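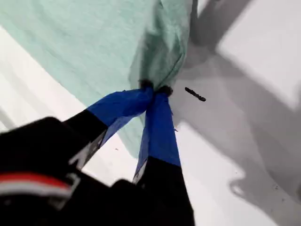

Why does hair grow back after a haircut?

A haircut doesn't hurt. You can feel the comb on your head and hear the scissors near your ear, but the cutting itself feels like nothing at all. The hair you can see is not alive. It has no nerves in it, so it can't send a message to your brain.

The living part is under your skin

Each hair grows out of a tiny pocket in your skin called a follicle. At the bottom of the follicle is the root. New cells are made there all the time. They fill up with a tough material called keratin, which your fingernails are made of too. As more cells are made, the older ones get pushed up and out. By the time they come through the skin, they have died and gone hard.

Scissors only cut the part above the skin. The root doesn't know anything has happened, so it keeps on making hair at the same speed as before.

Try pulling gently on one hair. The tug you feel comes from the skin around the follicle, where there are nerves.

How fast does it grow?

Hair on your head grows a bit more than a centimetre each month. Most people lose up to 100 hairs a day, and that is normal. You find them on your pillow, in your brush and in the plughole. A follicle that loses a hair has a rest and then starts a new one.

Does cutting make it grow thicker?

No. Lots of grown-ups believe this, but the thickness of a hair is set by its follicle, and the scissors never touch that. Short hair can feel thicker because the ends are blunt. A hair that hasn't been cut for a long time is often worn thin at the tip.

Then why get a trim?

The ends of long hair are the oldest part. They have been brushed, washed and tied up many times, and they can split in two. Hair can't heal itself the way a scraped knee can – the split has to be cut off.

What about curls?

The shape of the follicle helps decide the shape of the hair. Round follicles usually grow straight hair. Oval ones usually grow wavy or curly hair. This is why curly hair grows back curly after a cut.

Something to try at home

Ask a grown-up to help you measure one piece of hair from the skin to the tip. Write the number down and put the month next to it. If you start in November, measure again in December and January. Use the same piece each time, and pull it straight if it is curly.

Words to know

Follicle – the small pocket in the skin that a hair grows from
Keratin – the tough material in hair and nails
Root – the part of the hair under the skin

Written by Zachary Gill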